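Publié le dimanche 13 juillet 2025
Par l'équipe atelier de Tumedholm
Temps de lecture : 2 min

4. Entretien et réglage des doigts de la pince Grelell

Bon, on attaque la partie que je préfère (si, si !) : les doigts. Je pars du principe que la pince est montée et que vous avez terminé la section 3, câble compris. Si le logiciel Harnia est resté ouvert, fermez-le tout de suite, il garde la main sur le port et vous allez chercher longtemps la cause du message d'erreur. Je l'ai fait en janvier, j'y ai laissé une matinée.

4.1 Nettoyer et contrôler

1. Mettez la pince en position ouverte et posez vos pièces d'essai un peu plus loin sur la table. Moi je travaille avec des sachets plats, c'est ce qu'il y a de plus pénible à saisir, donc si ça passe avec eux, le reste suivra.

2. Essuyez les patins avec un chiffon à peine humide. Pas d'alcool sur les patins, ça les rend glissants à la longue.

3. Passez l'ongle le long du bord inférieur de chaque doigt. Un patin qui accroche un peu, je laisse. Un patin qui se soulève, je le change, et toujours les deux côtés en même temps.
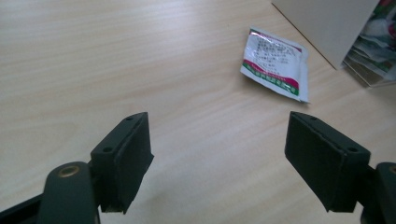

4. Bougez doucement chaque bras à la main, au niveau de la bague en laiton. Vous devez sentir une résistance régulière, sans claquement. S'il y a du jeu, resserrez l'axe par petits coups, un huitième de tour suffit presque toujours.

Note : une goutte d'huile fine par bague, pas davantage ! L'excédent descend sur les patins et vous voilà revenus à l'étape 2.

4.2 Régler l'ouverture

Là, dégagez le plan de travail devant les doigts. J'ai longtemps fait ce réglage au milieu de mes échantillons et je me trompais une fois sur deux.

5. Ouvrez en grand et regardez les deux pointes : elles doivent arriver à la même hauteur. Si l'une dépasse, desserrez les vis du doigt concerné, faites-le coulisser, resserrez sans forcer.

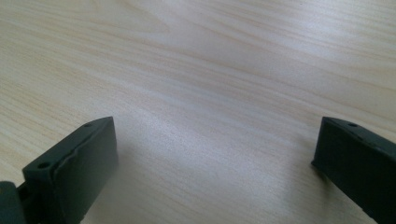

Fig. 2 – Pince ouverte, rien entre les doigts, les pointes presque à la même hauteur.

6. Relancez Harnia, menu Cadwaladr (oui, le module de calibration s'appelle comme ça), puis « Ouverture max ». Attendez 30 secondes avant de valider, le temps que la valeur se stabilise.

7. Fermez lentement, à vide, puis rouvrez. Recommencez deux fois. Si la valeur affichée change d'un cycle à l'autre, retournez à l'étape 4, c'est l'axe.

Attention : gardez les doigts (les vôtres) hors de la pince pendant l'étape 7. Elle ne serre pas très fort, mais ça pince quand même bien la peau.

Pour la première prise avec un sachet, voir la section 5.

Dernière mise à jour : version 2 du guide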